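4. What we bought, and what we'd buy again 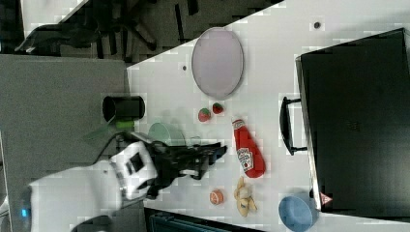

When we started planning the second workcell, I had a spreadsheet with two tabs. One was called "arm" and it was long and careful, with quotes and lead times and a column for shipping. The other was called "misc" and it had a single guess in it. I'm telling you this up front because most of what we learned about budgeting came from watching that second tab grow, and I'd like the next group to start with a better one than ours!

4.1 The arm and the gripper

Let me get the big purchase out of the way first, since that's the part people ask me about. We looked at buying new, leasing, and taking an arm that another lab at Skestuvard was retiring. We ended up buying new, mostly for boring reasons (our grant wouldn't pay for a lease that ran past the end of the project, and the retiring arm had a controller our software didn't support). The purchase itself went smoothly. Three quotes, one signature, a wait, and a very heavy crate.

The gripper took more thought. Two fingers is a plain choice and I kept going back and forth on it, because there are fancier hands around and they're a lot of fun to watch. But every fancy hand we priced came with its own power supply, its own driver and its own repair contract, and our tasks are tabletop kitchen tasks, picking things up and putting them in other things. A two-fingered gripper covers most of that. What I would do differently is order spare fingertips on the same purchase order. We didn't, and when a pad wore through in September we had to open a whole new order for a part smaller than my thumb, and the paperwork took longer than the delivery.

Cables also belong in this part of the budget and I had left them out completely. Any time you add something at the wrist you need a line running back along the arm, and it has to have enough slack for the wrist to turn without snagging on whatever is on the table. We bought ours twice - the first set was too short. Buy long, buy clips, and put both on the list as their own row so that a well-meaning person can't cut them when the total needs to come down.

4.2 The table and the big props

I used to think of the table as furniture. It came out of the furniture budget and everything! Then we spent a week getting it placed so the arm could reach the things it needed to reach, and I changed my mind. The table is part of the robot as far as planning goes, and if you have an equipment committee that sorts things by category, it's worth asking them early to let you file it that way.

Our advice is to choose the largest prop first and work outward from there. For a kitchen setup that's the countertop oven or whatever plays its part. It eats a big piece of the surface, the arm has to stay clear of it, and if it has a handle you plan to pull, the arm needs room for that motion too. We did this backward. We chose the table, mounted the arm, and then went shopping for an appliance that would fit into the space left over, which is a silly way to shop. We taped paper outlines onto the tabletop for the second cell and I can't recommend it enough (it costs nothing and takes a single afternoon).

4.3 The small things

Now for the tab called "misc." Pretend food, plates, bowls, cups, bottles: all of it is cheap one piece at a time, and that's exactly why it slips past you. By the time the second cell was running we had spent $348 on toy food and dishes alone, against a planned $400 for everything in that tab, and we hadn't bought a single storage bin yet.

Some of that was our own fault. We bought whatever looked nice, in whatever set it came in, and ended up with plenty of pieces we never used. These days we shop from a short list of features we want on the table:

Round things that may roll when touched, such as bottles and cups.
Wide flat things that are awkward to get a finger under, mainly plates.
Open containers in at least two sizes, so that "put it in the bowl" can be a real instruction.
Small pieces that look alike, for when we want the system to choose between them. A pair of strawberries does this job nicely.
Odd outlines. A peeled banana with its skin splayed open is a much harder shape to plan a grasp for than a whole one.

We also keep duplicates of anything we plan to report results on. Toy lines get dropped or repainted without warning, and if your favorite bottle cracks halfway through a study you'd really like to have its twin in the closet. We now buy 2 of each such item and put the second one away unopened. It feels wasteful on the day you do it.

4.4 Time, which is also money

Our budget had no line for resetting the table between trials, and I think this was the most expensive thing we left out. Somebody has to lay the objects out again, and that somebody gets paid. In the Gikholm cell it takes roughly 20 minutes of every working hour. Once we saw that written down, we moved part of the money meant for a second sensor package over to student hours, and I'd make the same trade again.

The other slow cost is approval. Electrical sign-off for the appliance had to go through the Buthelezi building office, even though we don't cook anything in it, and the people there were kind about it but they had their own queue. Ask first, order second. The Kiltora planning sheet, which we share along with this paper, has a row for sign-off right next to the row for price, and the version we used for the numbers in this section is the one saved on Friday, January 28, 2022. Later versions add a row for fingertips.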